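4.3 Recording a set of examples

Read section 4.2 (Checking the cameras) before you start. The steps below assume that the head camera has been checked and that the Nadska recorder is showing a steady green light.

Before the first take

1. Clear the work table, then put out the objects on the task sheet. Include the extra objects listed under "Others". They are part of the task and should be on the table in every take.

2. Spread the objects over the table. Leave a hand's width between the object to be moved and its nearest neighbour. Others may touch each other.

3. Open the Holzer program on the laptop and choose New set. Type the task name exactly as it is written on the sheet, including capital letters. "Cup to bowl" and "cup to bowl" are stored as two separate tasks and have to be merged by hand later.

4. When the program asks for access to the head camera, press Allow. If you press the wrong button, close the program and open it again.

Note: Leave the room as it is. Other furniture, cushions, bags and people in the background do no harm, and a model trained only in a bare room does badly elsewhere. Do not move things out of view between takes.

Recording

5. Stand or place the robot at the short end of the table. Wait for the tone.

6. Look at the whole table for two seconds before reaching. For robot takes, hold the head still for the same time.

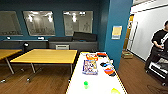

7. Carry out the task once, at an even speed. If you drop an object, pick it up and carry on. Press Keep at the end and tick Recovered. These takes are useful and we have too few of them.

8. Return the hand or arm to the rest position and press Stop.

9. Move at least three objects to new places, turn one of them, and start the next take from step 5.

Caution: Do not reach over the table while a robot take is running. The arm does not stop for a hand unless the red button is pressed.

A set is 14 takes. Stop there even if things are going well — people start to repeat the same path without noticing, and the later takes add little. Change the task or change the operator before you go on.

Takes to throw away

Press Discard if the view was blocked for more than a second, if the wrong object was moved, or if the tone did not sound. Do not discard a take for being slow or clumsy.

After the set

10. Press Close set and wait for the copy to finish. A full set takes up to 4 minutes. Leave the laptop lid open.

11. Write the set number and your initials on the task sheet and put it in the tray.

Note: If the program shows error 189, the disk is full. Do not delete anything yourself. Ask Verena Kaufmann or Urs Schnyder, who can move finished sets to the Wallurmont store. The store warns at 2,000 sets waiting for labels, and recording is locked until some have been cleared.

Labelling is covered in section 4.4.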